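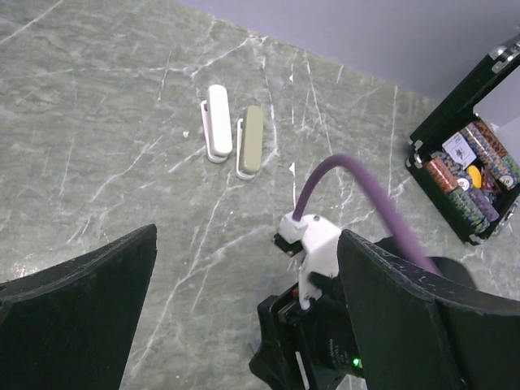

Clarnano Wrist Camera Kit

The Clarnano kit from Irnatton adds a close-range view to two-finger grippers used for sorting, packing and tabletop handling. It is intended for laboratories and small workshops that need to record each grasp from the wrist.

Small parts placed side by side are a common difficulty for an overhead camera, as the arm often blocks the view at the moment of contact. From the wrist, both black finger pads and the gap between them stay in sight, along with the two small clips farther along the marble countertop.

What is supplied
Camera module and mounting bracket
Cable, 200 cm
Mounting screws, 13
Printed setup guide

Specifications
Minimum working distance: 50 mm
Recording buffer: 200 frames
Software: Dosine 13 or later

Installation
The bracket must be fitted with the arm powered down. Leave enough slack in the cable for full wrist rotation – a tight cable may pull on the connector. Calibration is carried out in Dosine and should be repeated whenever the finger pads are replaced.

Availability
The kit is sold through Irnatton and its distributor, Ding. Orders placed before September ship with the current bracket. Replacement brackets and cables may be ordered separately.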